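Is oat milk "milk"? (long, sorry)

gindlow_gal
30 October 2019
My sister-in-law won't allow the word milk for anything that didn't come out of a cow, and bless her, she brought it up all through supper. I say if it goes on my cereal, it's milk!

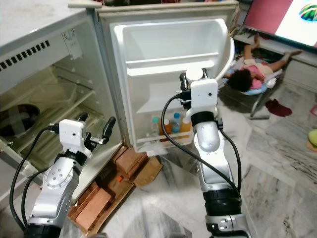 Fridge door, open.

Two cartons a week and I feel wonderful, so there.

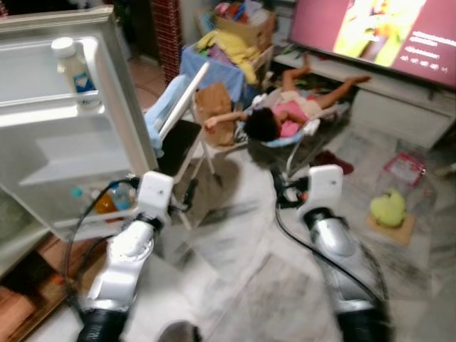
Fatima Mokgethi: Oh honey, I love you, but I'm with her. Oats don't have udders. Call it oat juice and I'll happily pour you a glass.

gindlow_gal
Juice! Fatima, then what do we do about peanut butter (no cow there either) and coconut milk, which my grandmother cooked with for years
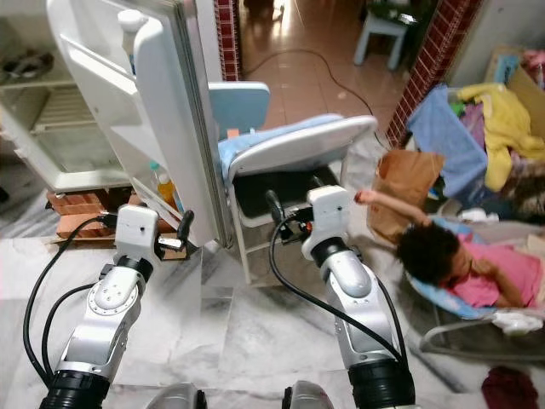

and never once got scolded for at the table?

sendell262
Peanut butter is a fair point, but I still side with the cow.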